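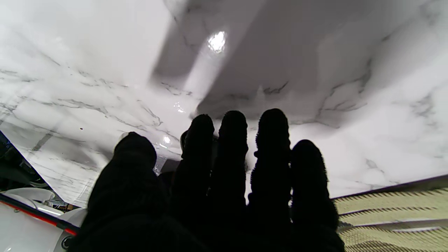 文:プリス・パリー(Prys Parry) カテゴリ:設備と予算 1月

来年度の設備予算の下書きを出した。総額は263万円。ロボット本体は含まない。本体は去年のうちに入っているので、今回はその周りに置くものと、減っていくものと、壊れるものの予算になる。

Transteadの中では、本体の購入はきちんと稟議を回すのに、周辺のものは各自の裁量で買って後から精算する習慣が続いていた。去年はそれで困った。年度の終わりに領収書を集めたら、何に使ったのか自分でも分からない行がいくつも出てきた。経理のトーキル・カーネギー(Torquil Carnegie)に「これは工具ですか、消耗品ですか」と聞かれて、答えるのに半日かかったものもある。今年は先に区分を決めてから金額を入れることにした。

同じような規模で五本指のハンドを動かしている人が読むかもしれないので、考えた順に書いておく。金額の内訳は取引先との関係で細かく出せない。項目と判断の理由が中心になる。

まず稼働時間

最初にやったのは、去年の稼働時間を出すことだった。制御用のPCのログから、モーターに電源が入っていた時間だけを足した。結果は1915時間。思っていたより多かった。準備や片付けで電源を入れたままにしている時間が含まれるので、実際に腕が動いていた時間はもっと短い。ただ、ファンもドライバも電源が入っていれば消耗するので、保守の見積もりにはこの数字を使う。

稼働時間が分かると、ほかの項目の単位がそろう。手袋が何時間で一組だめになるか、ケーブルが何時間で固くなるか、と考えられる。それまでは「月に何回くらい替えている気がする」という話をしていた。気がする、では見積もりにならない。

来年度の稼働は去年と同じと置いた。増やしたいという声はあるが、人が増えないので増えないと思う。増えたら補正を出す。

手袋

ハンドには黒い手袋をかぶせている。指の関節に埃が入るのを防ぐのと、物をつかむときに滑りにくくするのが目的だ。表面は使ううちに毛羽立ってくる。毛羽立ち自体はかまわないが、抜けた毛が作業面に落ちると拭き取りの手間になるし、指先が薄くなると中の樹脂が当たって物に傷がつく。

去年使った手袋は101枚を超えた。正確な枚数は分からない。最初の数か月は記録がなく、途中から箱の残りを数えるようにしたからだ。この記録のなさが、トーキルに一番つつかれたところだった。単価は安いので一枚ごとには誰も気にしないが、一年分をまとめると測定器が一台買える額になっていた。

対策として二つ考えた。ひとつは厚手のものに替えること。試したところ、たしかに長持ちするが、指の曲がりが悪くなり、細いものをつまむ動作で失敗が増えた。もうひとつは指先だけの補修で、これは手間賃を入れると新品を買うのと変わらない。結局、同じ品を箱単位でまとめて買い、左右別に交換日を書くことにした。予算上は消耗品の一行目に置く。

左右で減り方が違うことも分かった。うちでは右のほうが早い。作業の割り振りが右に寄っているためで、左右同数で注文していた去年は左が余った。来年度の注文は右を多めにしてある。左右同型の手袋があれば悩まずに済むのだが、親指の付け根の形が合うものがまだ見つかっていない。

ハンドそのもの

ハンドはClullaから買っている。予備の指を何本持つかが、今回いちばん時間をかけた項目だった。

Clullaの標準納期は、指のモジュールで15週と言われている。注文してから四か月近く待つことになる。予備がない状態で一本壊れると、その間は四本指で動かすか、片手で動かすかのどちらかになる。去年の秋に実際にそうなって、予定していた両手の作業を後ろにずらした。後ろにずらしても場所代と人件費は出ていくので、予備の指一本の値段とはすぐに釣り合ってしまう。

とはいえ全部の指の予備を持つのは無理なので、壊れやすい順に並べた。うちの場合は親指と人差し指が先で、小指はまだ一度も壊れていない。親指は横方向の力を受けるので、根元のギアに負担がかかる。予備は親指を左右一本ずつ、人差し指を左右共用のもので二本とした。中指から先は持たない。もし壊れたら、修理に出している間は片手で済む作業を前倒しする。

修理契約も検討した。Clullaの年間契約に入ると納期が短くなるという話だったが、短くなるのは修理の受付で、部品そのものの納期は変わらないと後で分かった。見積書の注記にはたしかにそう書いてある。これは読み飛ばすところだった。契約は見送った。

手首のカメラ

手首の内側に小さなカメラを付けている。これは安い。安いので去年は壊れるたびに買い足していたが、型番が少しずつ変わっていて、いま手元に三種類ある。レンズの画角が微妙に違い、取り付けの金具も違う。混ぜて使うと較正をやり直すことになり、そのたびに午前中が終わる。

来年度は一種類にそろえる。まだ動くものを捨てて同じ型を買い直すことになるので、もったいないという意見は出た。私もそう思うが、較正の時間を人件費に直して並べたら反対は出なくなった。ケーブルは別に予算を取る。カメラ本体よりケーブルのほうが先にだめになる。手首を回すたびに曲がる場所が同じだからで、根元に保護材を巻いても延命は少しだけだった。

照明については迷っている。光沢のあるシートを立てると、どうしても照り返しが白い点になって写る。拡散板を足すか、灯具の位置を変えるか。位置を変えるのは無料なので、まずそちらをやる。拡散板は予備費の候補に入れておく。

背景と作業面

一番説明しにくいのがこの区分だった。背景に使う布や、大理石模様のシートのことだ。経理から見ると内装品に見えるらしい。実際には作業の条件を変えるための資材で、同じ机の上でも後ろの見え方を変えて作業させるために使っている。

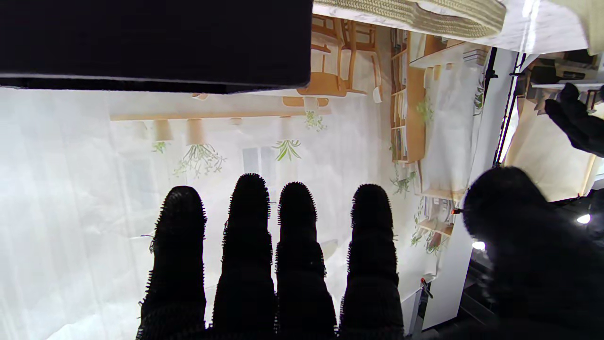
背景の布は、印刷を頼むと大きさで値段が決まる。小さくすると安いが、手首のカメラは思いのほか広い範囲を拾うので、端の外側にあるスタンドや棚まで入る。かといって一番大きい寸法で注文すると、うちの部屋では広げきれない。今回は中間の寸法を選び、足りない側は白いパネルで補うことにした。パネルは去年の残りがある。

布は皺が出る。アイロンをかければいいという人がいるが、印刷の種類によっては熱をかけられない。巻いて保管すれば皺は減るので、筒と、筒を立てておく場所を確保した。筒は予算書では「保管資材」になる。去年は折りたたんで箱に入れていて、折り目がいつまでも残った。

クランプも要る。布やシートを留める小さなもので、なくなるのが早い。ほかの部屋に持っていかれるのだと思うが、うちもほかの部屋のものを使っているはずなので強くは言えない。赤いものに統一すれば見分けがつくかと考えたが、隣の部屋も赤を使っていた。来年度分は多めに計上した。

大理石模様のシートは薄いものだと端が反ってくる。裏に板を貼れば反らないが、今度は巻けなくなって保管場所を取る。反ったまま使うか、板を貼るか、厚いものを買うか。これは金額よりも置き場所の問題で、結論は出ていない。予算書には厚いほうの値段を入れておいた。安いほうに変わるぶんには誰も困らない。

借りるか買うか

スタンドと灯具は、Effiongから借りる案も取った。Effiongは撮影機材と展示用の什器を貸している会社で、Eltbyに倉庫があり、うちから車で取りに行ける。一日単位の料金は安い。ただ、うちは毎日使うので、月極めで計算しても半年を過ぎると買ったほうが安くなる。スタンドは買う。

灯具は少し違う。どの灯具が合うか分かっていないので、買って外れると痛い。二か月借りて、よかったものを買うという形で見積もった。Effiongには借りたものをそのまま買い取る制度があり、支払った料金の一部を引いてくれる。見積書をもらうときにこちらから聞かないと書いてこないので、利用する人は聞いたほうがいい。

運搬費は忘れやすい。去年は忘れた。スタンドの重りは重く、車も要る。往復の燃料と、取りに行く人の半日を入れた。半日は大げさだと言われたが、Eltbyの倉庫は受け渡しが午後二時からで、行けばその日の作業はほぼできない。

トーキルに言われたこと

下書きを見せたところ、指摘は主に三点だった。

一点目は、予備費が大きすぎるということ。私は全体の二割を予備費にしていた。何が壊れるか分からないからだと説明したら、分からないなら去年の記録を見ればいいと返された。そのとおりなので、去年壊れたものを一覧にし、同じ率で壊れるとして各項目に割り振った。予備費は一割を切った。合計はほとんど変わらなかったが、説明はしやすくなった。

二点目は発注の時期。手袋もクランプも年度の初めに一年分を買うつもりでいたが、置き場所があるのかと聞かれた。ない。手袋は四半期ごと、クランプは二回に分けることにした。指の予備だけは納期が長いので、承認が下りた日に注文を出す。注文書はもう作ってある。

三点目は、固定資産になるものとならないものを一枚の見積書に混ぜないこと。去年はスタンドと布を同じ見積書で取ってしまい、後から分けてもらうのに先方にも手間をかけた。今年は最初から分けて依頼した。これは私が知らなかっただけで、経理では当たり前の話らしい。

入れなかったもの

三本目の腕。話としては出たが、ハンドの予備も足りない状態で腕を増やしても動かせない。

全自動の手袋交換装置。見学に行った人が熱心に勧めてきた。値段を聞いて終わった。手袋の交換は人がやっても数分で済む。

部屋の空調の増強。夏はドライバの温度が上がって止まることがあり、本当は欲しい。ただ建物側の工事になるので、この予算では扱えないと言われた。別の申請書を書く。書式をもらったところで止まっている。

床の養生マット。前に入れていたものを外したら、スタンドが安定した。買い直さない。

残っている作業

見積書がまだ二通届いていない。布の印刷と、カメラのケーブル。ケーブルのほうは長さを指定し忘れて、こちらから出し直した。いま使っているものより少し長くするつもりだが、長すぎると肘のところで引っかかる。明日、仮に長いものを巻いてみて、肘を一番曲げた姿勢で測る。

手袋の交換表は作業台の横に貼った。日付と左右だけ書けばいい表にした。最初の版には理由を書く欄もあったが、誰も埋めなかったので消した。

263万円がそのまま通るかは分からない。去年は少し削られた。削られる場合は、灯具の借り上げ、保管資材、厚いシートの順に落とすとトーキルには伝えてある。指の予備とケーブルは残す。承認の結果が出たら、実際に買ったものと値段の差をまた書く。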